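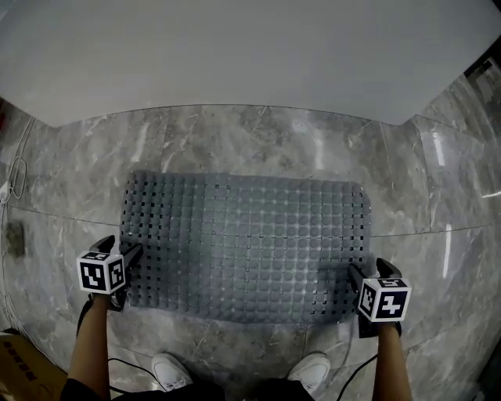
Step 2. Wash the bath mat and the floor under it

If you let your apartment to guests, the bathroom is the room they check first. In Step 1 we opened the window and carried out the towels. Now we go down to the floor.

Lift the mat and put it in the tub. A rubber or plastic mat with drainage holes collects soap on the lower side, so begin with that side. Mix 100 ml of white vinegar with one liter of warm water, pour it over and wait 10 minutes. Then brush along the rows with an old toothbrush and rinse well. Never mix vinegar with bleach!

While the mat is waiting, wash the tiles. If they are real marble, do not use vinegar on them, it eats the polish. Use a neutral soap and dry with a cloth. For ceramic tiles with a marble pattern almost any floor cleaner is good.

Hang the mat over the edge of the tub until both sides are dry. In August this takes me one hour — in winter I leave it until evening.

Step 3. Drain and faucet

Take off the drain cover and remove the hair with a paper towel. My neighbor Mohcine Ait Brahim uses a crochet hook for the deep part, and I do the same now. Wipe the faucet last, with a dry cloth, and check behind it also.

Step 4. Put back the towels

Two large and one small for each guest. The mat goes back only when the floor is dry.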